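Feritz Hand-Held Gripper Pair
For recording two-handed work without a robot in the room

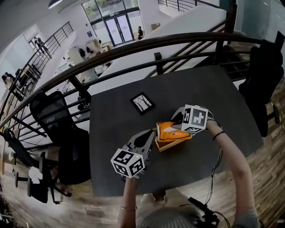 Feritz began with a question from our manipulation group at Larnix: how much can an arm learn from a person who never touches the arm? Quite a lot, and we're still a bit giddy about it! You hold one gripper in each hand, do the job at your own pace, and the marker cubes give us the position of both hands throughout.

For the method paper we recorded 1000 demonstrations of packet handling, kept 900 for training and held the rest back. The policy trained on them then ran on a two-arm bench it had never seen, and managed 252 packets before anyone had to step in. Soft, crinkly packaging used to be our worst case, so we were delighted (Willy Geerts, who wrote the tracking code, printed the curve and stuck it on his door).

In the set
Two grippers, left and right
Marker cubes, one for each gripper, plus 4 spares
Cables and arm straps
Grorno recording software, version from April 2024

Keep the cube faces clean and matt, as scuffs upset the tracking. Left-handed users need no changes. Trained weights for the Escobar bench come with the software, and the calibration sheet is on the downloads page.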